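Plollard copper project: where we are at the end of the fall program
Progress report to Drastard, December 16, 2022

Hi all,

I promised you something shorter than last quarter's report, so I'll get right to it. We finished the last hole of the fall program at Plollard and the rig is off the hill. We drilled 20 holes, which is what you paid for, and the deepest one went to 715 meters before we called it. I had wanted to stop that one sooner (ask anyone in camp!), but the core kept showing little threads of chalcopyrite and I'm glad we kept turning.

Drilling

Most of the work went into the north slope, where the old maps show a fault that I now think is drawn in the wrong place. Our holes hit it a good bit farther east than expected. That's a headache for the model, but it opens up ground we had pretty much written off. The south side was duller. We got plenty of alteration and not much metal, and I wouldn't ask you for more money there until we've seen every assay.

Core recovery was good except in the broken rock next to the fault, where we lost more than I'd like. The Adebisi crew switched to shorter runs and a thicker mud, and things got better after that. It did slow us down, and you'll see it in the driller's invoices.

Assays

We've sent 227 samples to the lab and have results back for 207 of them. The rest are from the last two holes, and the lab is telling me January. I've heard that before, so please don't plan a news release around it. The blanks and standards we slipped in came back clean, and I've put the full table in the shared folder next to the core photos. 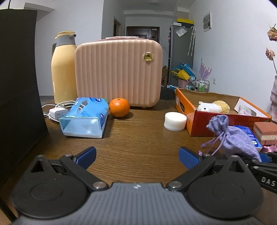

Camp and access

The road up from Drovmont held until the first big storm, then washed out at the lower culvert. We fixed it with rock from our own pit and the county has looked it over. It'll need a proper pipe come spring, and I've put a line for that in the draft budget. We also moved the core racks under a real roof, so no more brushing snow off the boxes before logging!

Money

We came in a little over on fuel and a little under on helicopter time, and the two nearly cancel out. The one real overrun is the extra drilling time at the fault. I covered it from contingency, with a small balance left, and I'd like your okay to carry that into next year.

What I need from you

A yes or no on the carryover, and a call once the last assays land so we can talk about the east side. I've got a few targets sketched out already and I'm itching to show you.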